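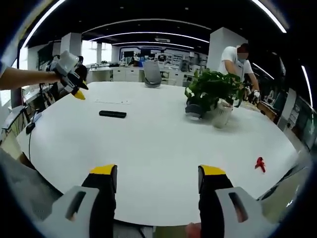
The open question on the purchase list is whether we order hand-held grippers in matched pairs or as single units with spares. I would go with single units. The case for pairs assumes one operator working alone with both hands, and the plan for the next phase has more than one person working at the same surface. With three grippers at one oval table, and an operator leaning in from the far side next to a potted plant, the limits are reach and table area, and a pair count tells us little about either. The line item should be written per gripper, with jaw pads listed separately as a consumable.

Replies to Vasiliki inline.

> From: Vasiliki Tzavaras
> To: equipment-planning
>
> I have the Brasamier quote back. Their unit price is fixed up to 21 units, then drops. The pads are quoted at 220 per box. They want to know if we take the extended service plan and whether we need cases.

No to the service plan. It covers the housing and the jaw drive but excludes pads and cables, and those are the parts we replace. I would put the same money into 2 boxes of pads and a set of spare cables at the start. If Brasamier will sell the jaw assembly as a spare part, please get a price for that too. The quote I saw lists it only as a depot repair.

Cases yes, but the plain ones. The fitted foam version adds lead time and we will be storing the units on open shelving anyway.

> Memura offered a loan of 4 units for evaluation in April. Soledad, can you say whether that is worth the setup time? My concern is that we end up with two calibration procedures.

It is worth it if they agree to two things in writing: that we may swap the pads ourselves, and that the loan period starts when the units are unpacked here. Last time the clock started at shipment and we lost most of it to customs paperwork.

On calibration, you are right that there would be two procedures. I would keep the loan units at Woltidham only, so that the Cuautle site stays on one procedure. The results can be compared afterward without mixing hardware at either table.

> Finance also asks why tables are in an equipment budget. Can we move them to facilities?

I would rather not. If facilities buys them, we get standard desks, and those are too shallow for people to work from opposite sides. Table size sets how many operators we can seat, so it decides how many grippers we can use at once. Please keep the two lines together and add a note to that effect. Chairs can go to facilities.

> Last item. Is there any budget for the things that go on the table?

There should be a small one. Plants, pots and odds and ends have been coming out of petty cash, and the receipts are hard to match to anything. A single line called "task objects" with a fixed cap would do it. Keep it out of capital, or each flower pot will need an asset tag.

Still missing from the draft:

- network storage for the recordings — the current figure covers one site only
- replacement cables, as above
- a freight estimate for Cuautle

I can supply the storage figure. Someone at Cuautle needs to provide the freight one, including the local handling charge, which was left off the previous order.

Soledad Goicoechea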